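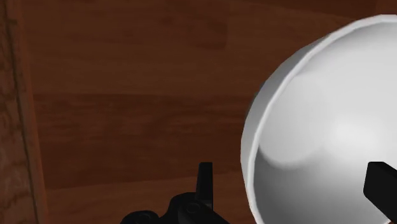
第4章 在仿真环境中练习抓碗

4.1 开始之前

本章供机器人社团的新队员使用，接在第3章“安装与登录”之后。完成本章后，你应当能独立启动Verkament仿真器，载入木桌与白碗的练习场景，用腕部视角把夹爪对到碗沿上，并保存一份可以提交的操作记录。

请先确认以下各项：

 已按第3章装好Verkament，并能用自己的队员账号登录。
 手柄已接到电脑上，系统能识别。
 项目文件夹Dolasmont已复制到本机，路径中没有中文和空格。
 硬盘剩余空间足够。长时间录制会产生较大的文件。

注意：社团活动室的电脑多人共用。请把Dolasmont文件夹复制到自己的目录下再改，不要直接修改公共目录里的那一份。

4.2 载入场景

1. 打开Verkament，在启动页选择“继续已有项目”，找到自己目录下的Dolasmont。

2. 在左侧列表中展开“桌面任务”，选择“大碗”。首次载入要编译材质，进度条可能停在中途不动，请等待，不要关闭窗口。

3. 在“随机种子”一栏填入711。全队练习统一用这个数值，这样每个人看到的初始位置相同，教练对比记录时也方便。比赛时种子由裁判给出，到时再改。

4. 点“重置”。机械臂回到初始姿态，状态栏显示“就绪”。如果显示“碰撞”，再点一次“重置”；仍不消失，见4.6节。

5. 在视图菜单中把主画面切换为“腕部”。夹爪的两根黑色手指应位于画面下部，白碗在右侧，只露出一部分。

注意：腕部画面里看不全整只碗是正常的。不要为了看全而调整相机的安装位置，相机参数一改，录下的数据就不能和其他队员的合并。需要看全局时，按手柄上的视图键临时切到“俯视”，看完再切回来。

4.3 认识画面

碗是从上方看到的，碗口朝上。操作时主要依靠三处线索：

碗沿。碗沿颜色很浅，是一条长弧线，外侧较深的灰色部分是碗的外壁。对准时以碗沿为准，不要以外壁和桌面的交界为准。放大后碗沿由一小段一小段的直线组成，这与模型的面数有关，不影响抓取。

碗内的明暗。碗内有一块亮斑和一片阴影，都是光照计算的结果，碗里没有东西。新队员常把阴影的边界当成碗底的边界，下降时因此偏得太深。

手指顶端。两根手指的顶端在画面中高度接近，可以当作一条水平参考线。如果一高一低相差明显，说明手腕有偏转，先回正再下降。

4.4 对准与夹取

抓碗的做法是让一根手指在碗内，另一根在碗外，夹住碗壁。碗比夹爪的最大开口宽得多，从两侧整个夹住是做不到的。

1. 按住手柄的使能键。松开使能键，机械臂立即停止。整个操作过程中都要按住。

2. 把夹爪张开到最大。状态栏中的开口数值应显示为109。

3. 用左摇杆平移，让右侧手指的投影落在碗内，左侧手指留在碗外的木桌上方。两指之间应能同时看到一段桌面和碗的左壁。

4. 用右摇杆微调手腕角度，使夹爪的开合方向与该处的碗沿大致垂直。夹得太斜，碗在提起时会转动。

5. 把速度档调到“慢”，开始下降。下降过程中看碗沿，不要看木纹。木板的接缝并不都是水平的，拿它当参照容易带偏手腕。

6. 高度读数到46时停止下降，等机械臂完全静止。

7. 缓慢闭合夹爪，接触指示灯变绿后再保持一小会儿，然后垂直提起。

8. 提起后切到“俯视”，确认碗已离开桌面，再平移到目标区域放下。

注意：腕部画面是平面的，手指在画面中与碗重叠，不代表已经进入碗内。没有把握时，先切到“侧视”检查高度。

警告：在仿真里撞到碗没有后果，在实体机械臂上会损坏指尖。凡是仿真记录中仍有碰撞的队员，不得上实体设备操作。

4.5 录制与提交

1. 点“重置”，等待状态栏显示“就绪”。

2. 按手柄上的录制键，计时开始。

3. 完成一次完整的夹取和放置，再按一次录制键停止。

4. 在弹出的窗口中选择“成功”或“失败”。碗放歪、放到目标区域外、中途滑落，都选“失败”。失败的记录同样要保存。

5. 重复以上步骤，直到连续3次成功。

6. 把记录导出到自己目录下的“提交”文件夹，文件名用队员编号加日期，不要加其他文字。

7. 登录Plellcombe作业平台，在“第4章练习”下上传。上传完成后页面会给出回执号，请抄到训练本上。

Plellcombe平台在九月会清空上一学年的提交内容。需要留存的记录请自行备份。

4.6 常见问题

重置后一直显示“碰撞”
多半是场景文件被改动过。从公共目录重新复制“大碗”文件夹，覆盖自己目录下的同名文件夹，然后重新载入。

画面中只有桌面，没有夹爪
当前视图不是“腕部”。在视图菜单中重新选择。仍不出现时，检查“显示末端执行器”是否勾选。

碗的后方露出一小截深色的边
这是场景里的另一个物体，大部分被碗挡住，本章不要求操作它。放碗时绕开即可，碰到它会记为一次碰撞。

夹爪反应迟缓
关闭其他占用显卡的程序，把阴影质量调为“低”。阴影质量不写入记录，可以随意更改。

手柄方向相反
使用Fung手柄时，左摇杆的前后轴默认是反的。进入“设置－输入”，勾选“反转Y轴”。改完后先空走一遍，再开始录制。

闭合后碗从指间滑出
检查高度读数是否到位。停得太高，手指只夹住碗沿的上缘，提起时容易滑脱。夹取位置靠近碗沿弧线弯得较急的地方时也会这样，换一段平缓的碗沿再试。

本章修订于2021年5月15日。下一章介绍双物体任务，请在取得本章回执号之后再开始。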